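I bought the table from Sheila Stockdale for 58 dollars, and I still think she cheated herself. It had been in her garage in Plelton since February, under a tarp and a stack of old catalogs, and when we pulled all that off it was so white I laughed out loud!

Gareth Marsden helped me get it up the stairs. (He would like it known that there are 31 stairs. He has mentioned it to everyone on our street.) We set it down by the window and he went home to complain to his wife, and I stood there with my hand flat on it, feeling rich.

You have to understand what I'd been living with. My aunt Pauline Ashworth left me her sewing desk, and with it every button, receipt and bent key she had ever owned, and for two years I ate my dinner on a tray because I couldn't face any of it. So I made a rule. Things could come onto the new table one at a time, and only if I knew why. 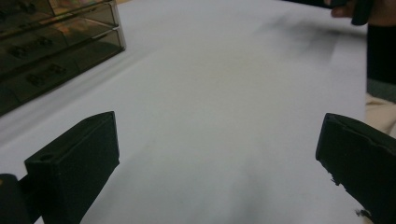
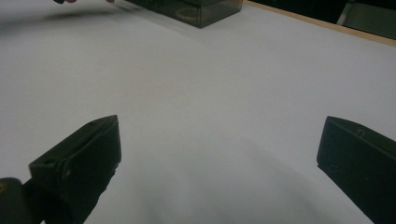 The white table. In the second picture, the smoky-gray plastic box at the far side.

Jade Fairclough came over that evening and wanted to know what was in the box. I told her I hadn't decided yet. She gave me the look she used to give me in school, the one that means she's going to open it the minute I go put the kettle on, so I didn't put the kettle on, and we sat there thirsty for almost an hour talking about her move to Sultville and whether she'd hate it.

"It's just a table," she said, finally.

"I know," I said, and I moved my elbow off it anyway.

She got up and made the tea herself. When she came back she was carrying two cups and one of Pauline's saucers, the blue one, and she stood there waiting for me to say where it could go.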